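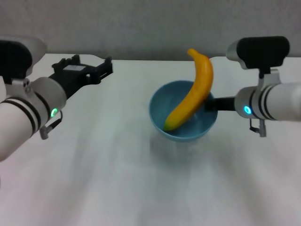

According to one early reader of the Jindum build notes, two arms are more than twice the work of one, and most people who have tried it would agree. Jindum is a two-armed tabletop robot put together in a shared workshop in Garkska, and it remains one of the liveliest home-scale projects of its kind.

Design

The arms face each other across a plain white table. Each has a parallel gripper and its own camera above the wrist, so the software gets a close view of whatever the fingers are near. The controller, named Tadine, runs on a second-hand desktop computer and sends both arms their positions from a single program - a lovely bit of simplification that replaced 4 separate scripts.

Tasks

Most sessions use toy fruit and light plastic bowls. A curved toy banana is a surprisingly rich test piece! It can lie flat, roll on its back or lean on a rim, and each position asks for a different grip. The group recorded 600 practice runs before July, 460 of them with the banana and a bowl.

Build notes

The first set of notes appeared on June 3, 2020 and ran to 43 pages, with wiring diagrams and a long section on cable routing at the wrist. A later version adds the Acheampong mount, a camera bracket that can be refitted without taking the gripper off.

See also

Parallel gripper
Hand-eye calibration
Shared workshop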